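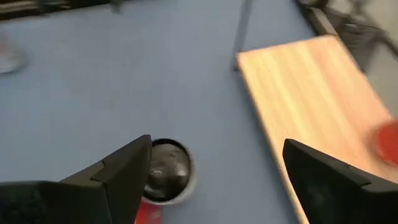 Looking after the gripper on a bench-top arm: tips from a working kitchen table

I have had a small robot arm clamped to the table for long enough now to have made most of the mistakes, and Luminița Iordache, who does the repairs at Gosley, has been kind enough to put me right on the rest. What follows is what I do to keep the fingers, the wrist camera and the table itself in decent order when the arm spends its days among cups, boards and bits of food. None of it is difficult, and most of it can be done with things you already keep under the sink.

Before you touch anything

Switch the arm off at its own supply and give it a moment to settle, with one hand under the wrist. Ours droops when the power goes, and the first time it did so it came down on a saucer of mine that I was rather fond of! Vasco puts a folded tea towel underneath as a matter of course and I have taken up the habit.

Cleaning the fingers

Jointed fingers gather crumbs in the seams, and it's surprising how little it takes to stop one closing properly. A dry, soft toothbrush is the best tool I've found. Brush along the seam first, then across it, and open and close the finger gently by hand if the maker says yours can be moved that way (some can't, so do look). After that, a cloth wrung out in warm water with a single drop of washing-up liquid, and a dry cloth straight after.

Please don't spray anything at the gripper. Spray the cloth. I ruined a connector with lemon kitchen cleaner and it took Luminița an entire afternoon to forgive me.

On dark fingers grease is awfully hard to see, so tilt a torch across the tips from one side and the smears show up as dull patches. If a cup has started sliding in the grip, clean the tips before you go fiddling with the grip force. Nine times out of ten it's only butter.

The wrist camera

A blower of the sort used for photographic lenses, then a clean microfibre cloth, in that order, or you'll be rubbing grit round in circles. Keep one cloth for this and nothing else. I wrote LENS on mine in laundry pen after somebody polished the kettle with it.

Steam is the other enemy. Let hot drinks stand for a while before the arm goes anywhere near them, and if the picture has gone milky, leave it in a warm room with the power off and have your own cup of tea in the meantime.

Checking the fingertips meet evenly

Cut a strip of ordinary paper, close the fingers on it at the lowest force you have and pull gently. It should drag the same all the way across. If it slips out on one side and holds on the other, one fingertip is worn or has crept on its fixing. Loosen, square it up, tighten a little at a time, and try the paper again. Simão Paiva uses a strip of baking parchment, which he swears is more sensitive, and I dare say he's right, but I never have any left.

Write down which way up the old tip was before you take it off. A dab of nail varnish on the outer face saves a great deal of muttering.

The table

A matt top is far kinder to the camera than a glossy one, which throws the ceiling lights straight back at it. Wipe it down at the end of every session, and lift things up to wipe beneath them, particularly wooden boards. Damp trapped under a board will warp it, and a board that rocks will have your arm pressing down on a see-saw. Dry boards standing on edge, never flat. Oil them if you like, but give the oil a full night to soak in, or it will all end up on the fingertips.

Marking out where things go is worth the bother. I put small corners of low-tack tape for the board and a dot for the cup. Our board's near corner sits 285 mm from the clamp, and when it wanders the arm wanders with it. Change the tape before it goes gummy; white spirit on a cotton bud shifts whatever is left behind.

Cups, and filling them

For practice runs fill the cup with something dry. Dried beans are good, coffee beans are better if you don't mind the smell, and both can be swept up. When you do move on to liquid, 100 ml is plenty.

Cables and clamps

Follow the cable with your fingers from the wrist to the base and feel for flat or shiny places. Leave a generous loop at each joint, and use fabric ties, not the plastic sort, which bite. The clamp wants 2 scraps of thin rubber between it and the tabletop, and a quarter-turn with the key every so often, as the rubber does settle.

I do the toothbrush and the lens after each session, the paper strip once a week and the cable whenever I remember, and the December before last I took the whole gripper off and gave it a proper going-over. Zeeshan Sethi wrote to ask about squeaking. Try cleaning first, Zeeshan, and if it still squeaks, use only the grease named in your manual, on the end of a cocktail stick.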